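Gripper trials, two-arm cell: gallery
Inês Vilela, 28 November 2018

We compared two sets of fingers, Pekar and Briveck, on the simulated cell before ordering hardware. Both sets were run on the same pair of arms with the same Aseck controller model. Each set got 40 grasps per arm on slim, upright parts, with the control loop at 1000 Hz. Closing force was held constant – only the finger geometry changed.
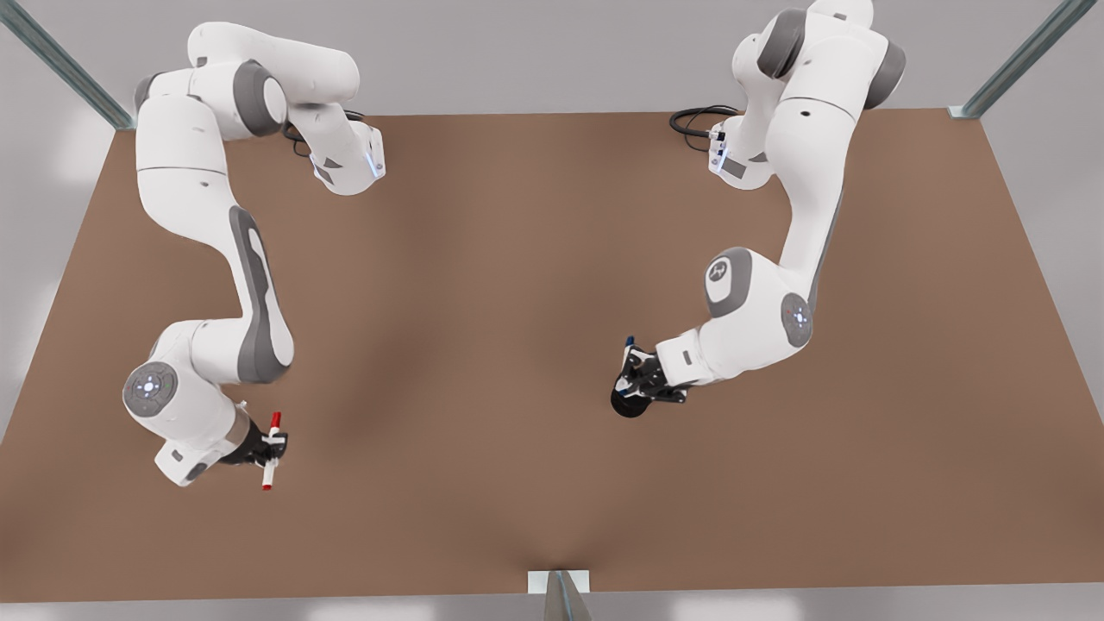

Markers make a useful test part. They are narrow, and a small error in finger alignment shows up as tilt. The Pekar fingers kept tilt low on both arms. The Briveck fingers lost 18 grasps, most of them when the approach was off vertical.

Wrist clearance was checked separately, with the arms reaching inward from opposite corners of the table. Minimum spacing between wrists was set at 700 mm for the first runs and reduced later.

Contact friction is still the default value. The Magalhães solver will be used for the repeat in January, with the same grasp list.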